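Zeritz two-arm table set
Supplier: Tronine
Page updated: 20/03/2019

The Zeritz set is made for laboratories and schools that want to teach a robot simple work with its hands. You receive two arms with black grippers, one head camera, one wrist camera for each arm, and the control box. The table is not in the price. Most of our customers use a table they already have.

Soft objects are usually the difficult ones. A cup has always the same shape, but a plush toy changes when the fingers press it. For this reason we show the set at work with a plush toy. 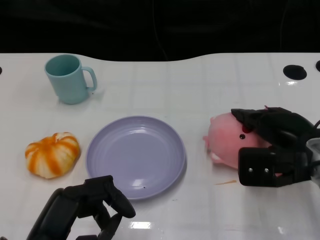
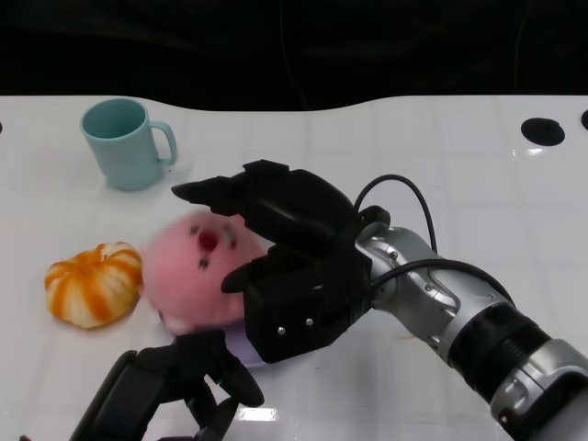
Head camera

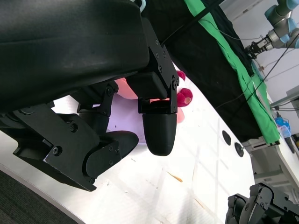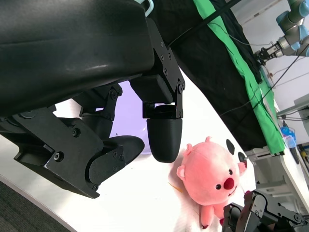

Wrist camera

The closing force is set in the Petkov software, in 18 steps. For plush and sponge we recommend to begin with step 3 and go up slowly. Please do not use the highest steps with thin plastic.

All cameras record at the same time, and the software saves one folder for each trial. The disk in the control box has place for 1,000 trials. After this you must copy the folders to another computer.

Price: 1,119 per month for rental, with a minimum of one month. Delivery and first installation are included if you are in Mustuddale. For other places please ask us first.

Spare finger pads can be ordered separately. A longer cable for the wrist camera will be available from June.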